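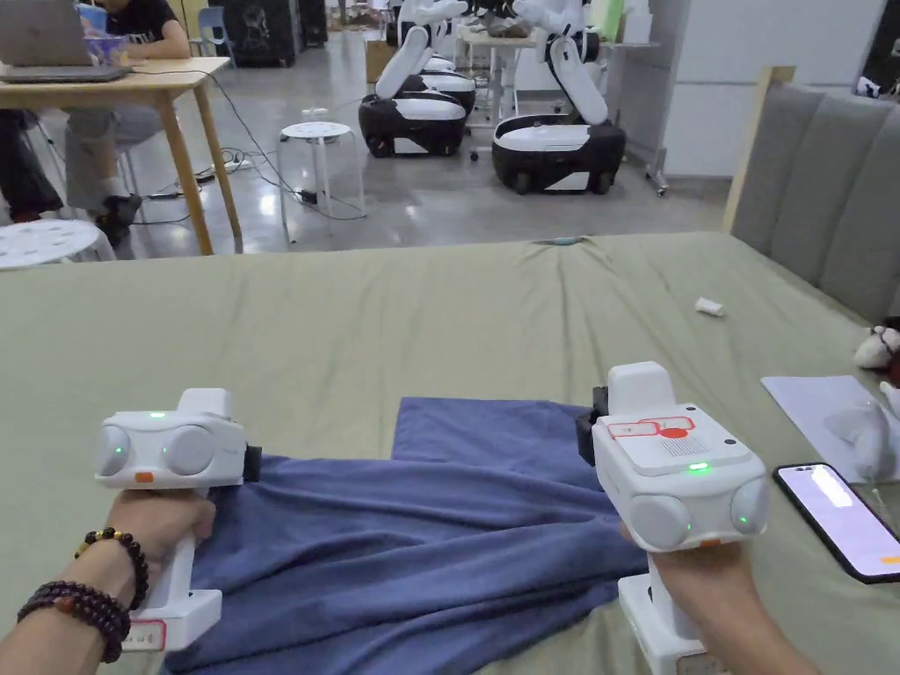

Can you teach a robot to fold laundry if you've never written a line of code? With the Tolley handheld kit you can do the teaching part, which is showing the motion over and over. Training the robot on what you recorded still takes someone who knows the software.

Margus Raudsepp
November

1/ I've been using the Tolley kit at Borkcombe long enough to have opinions, so here comes a thread. Short version: I love it and I have a list of complaints.

2/ You get 2 grippers, one per hand, plus a charging dock and the recording app. You hold them by the handles and do the chore with the fingers of the gripper instead of your own. Cloth is what I care about, so it's been cloth, cloth and more cloth. 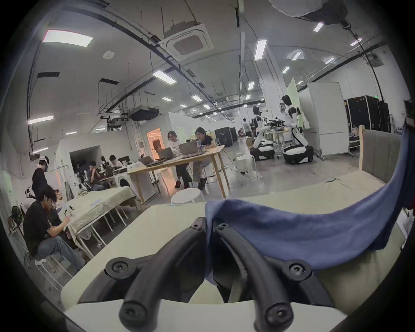
3/ Setup
Five minutes from opening the case to a first recording, and I'm slow with new gear! Pair left, pair right, wait for the app to find both, go. The printed guide has the pairing steps in the wrong order (left first, trust me).

4/ How it feels
The first hour is humbling. You know how to fold a shirt, and suddenly you don't. Your fingers want to smooth and pinch and flick, and all you have is open and close. Then it clicks — you start dragging with one side and pinning with the other, and it's weirdly fun.
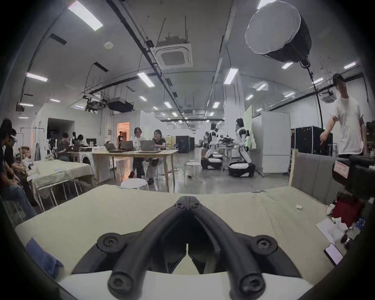 By the end of the afternoon I'd stopped thinking about the triggers and was mostly annoyed at my own sloppy corners. Which is a great sign for a tool. Jeans are still miserable, though. Thick seams slip right out if you grab them at an angle.

5/ Weight
My wrists noticed after a long session. I now stop for a stretch every couple dozen folds and it's fine. Grīnberga (the Ikwood kit people) make something lighter, and I tried it for a day, but the trigger felt mushy and I kept dropping sleeves.

6/ The recordings
We hit 300 folds before I threw any out, then went back and tossed plenty. The review screen is the best thing in the whole app. Scrub, tag, delete, next. I wish I could trim the start of a clip without opening the desktop version, and I've asked Tolley for that twice now.

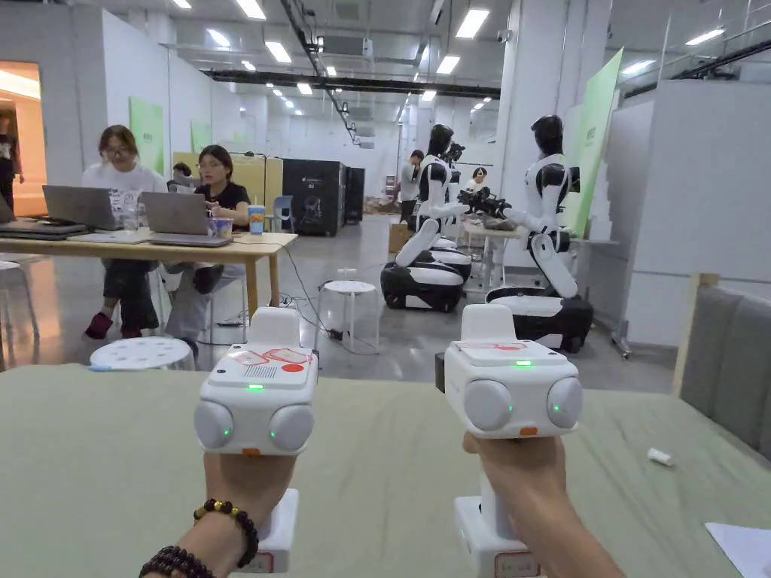

7/ Things I'd fix
- the dock, which wobbles
- the beep when a recording ends (so loud, and no volume setting)
- the case foam, already tearing at one corner

8/ Would I get it again? Yep, for cloth especially. If your jobs are mostly screws or tiny parts, ask for a loaner first — the fingers are generous and I haven't tried anything that small with them.

9/ Towels next. If you've got a good way to grab the second corner without letting go of the first, please reply, I'm collecting them all.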